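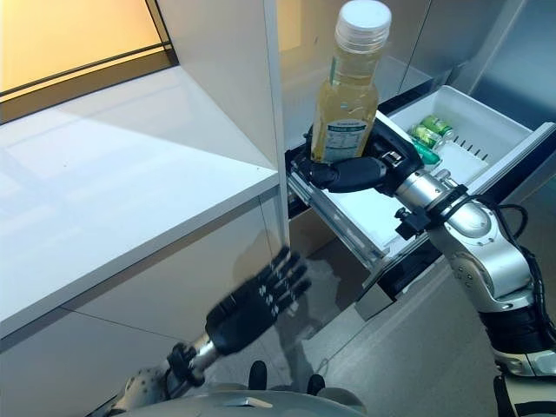

Refrigerator drawer

A refrigerator drawer is a cold compartment that pulls out toward you on rails, so you reach in from above and don't have to bend down and peer past the milk. The name gets used for two different things, and I'll try to keep them apart: the big pull-out drawer that forms part of a full-size fridge, and the separate under-counter unit that looks like any other kitchen cabinet until you open it. (The little crisper bins inside an ordinary fridge are a third thing, and they have their own entry.)

I've lived with both kinds, and I fitted kitchens for a good while before I started writing these articles, so some opinions are going to leak in.

Construction

The drawer is a box, usually white inside, hung on a pair of slide rails. Good slides run all the way out, so the back row is as easy to reach as the front. Cheaper ones stop short, and whatever is at the back stays there till February. On models with fan cooling you'll often find a row of small slots in the wall of the compartment where air moves through. Keep those clear! A bag of salad pressed flat against a vent is the quickest way I know to get frozen salad.

The front panel carries the gasket, a soft strip that seals against the cabinet. Some fronts are plain white, some are stainless steel, and some are made to take a matching cabinet panel. My old boss Stellan Hovland hated the matching kind because guests would open every drawer in the kitchen looking for the butter - he had a point, but they do look lovely.

Load limits vary a lot. The Nyberg unit I had in my last apartment was rated for up to 40 pounds, and I'm fairly sure I went over that every Thanksgiving.

What goes in it

Drinks, mostly. A deep drawer will take many bottles standing up, and cans can lie on their sides wherever there's room. Standing is better for anything with a screw cap that has already been opened, obviously, and it saves you wiping sticky juice off the bottom of the box. The trouble with standing bottles is that you look down on a crowd of caps and can't tell the lemon drink from the iced tea. Joar Tveit, who taught me most of what I know about small kitchens, wrote on his caps with a grease pencil. I lay one of each kind label up and leave it at that.

Loose cans roll when you shut the drawer hard. A divider helps, and so does a folded dish towel. Brovano sells a springy divider that I like very much, although you do have to measure your drawer first (I didn't, the first time).

Meat and cheese do fine in a drawer too, particularly if it has its own temperature control. I wouldn't put eggs in one.

Placement

Beside a counter is best, so you have somewhere to set things down while the drawer is open. Leave enough floor in front for the drawer at full stretch plus a person - I plan for 53 inches, and I've never been sorry about it. In a narrow galley kitchen you may not have that, and then a regular door might suit you better.

Cleaning

Most drawers lift off their rails once fully extended, but check the manual, as the catches differ. The Astidano ones have 2 little levers underneath that are easy to miss. Wash the box with warm water and a bit of dish soap, and wipe the gasket and let it dry before closing. Crumbs collect in the rail tracks, and an old toothbrush gets them out nicely.

See also: Crisper; Beverage cooler; Drawer slide; Kitchen work triangle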